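How a Robot Practices Before It Ever Touches a Real Cup

Kids' science corner, 2020-01-24

Ever drop a bowl? Loud. Messy. Now think about a robot that's still learning. It might drop a lot of bowls.

So the team at Jatero doesn't start with real dishes. They start inside a computer. It's called a simulation — kind of like a video game, but the player is a computer program too. Their program is named Tasent.

What happens in there

A pretend table. Pretend dishes. A pretend robot hand with fingers that squeeze. Tasent tries to pick up a cup. Misses? Fine. Start over. No broom needed!

Þórey Snorradóttir runs the project. She let Tasent try 355 times on the first day. Most of those were pretty bad. Cups tipped over, fingers closed on nothing. One cup went right off the table and kept falling (there was no floor yet, oops).

Every try gets a score. Good grip, more points. Tasent does more of the things that got points and less of the things that didnt. That's the whole trick, more or less. Grown-ups call it reinforcement learning. Long name, simple idea. Dogs and treats, same sort of thing.

The sneaky part

If the table always looks the same, the robot only learns that one table. Then you show it a different one and it's lost.

So the team keeps changing things. Darker wood, lighter wood. Brighter lamp. Plate over there, bowl over here. After 31 different tables Tasent got alot better at ones it had never seen before. That was the big result, and the one they wrote up in August.

Cups are tricky in there too. Squeeze too softly and it slips. Come in crooked and you bump the bowl next door.

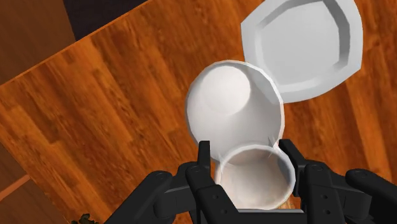
Try it yourself

You need a plastic cup, a plastic bowl and a friend. Use just your thumb and one finger. Close one eye. Pick up the cup without touching the bowl. Do it 9 times and have your friend keep score. Now move the bowl and go again.

Did your score go down? Tasent's did too, the first few times the dishes moved. Keep going and see what your last score is.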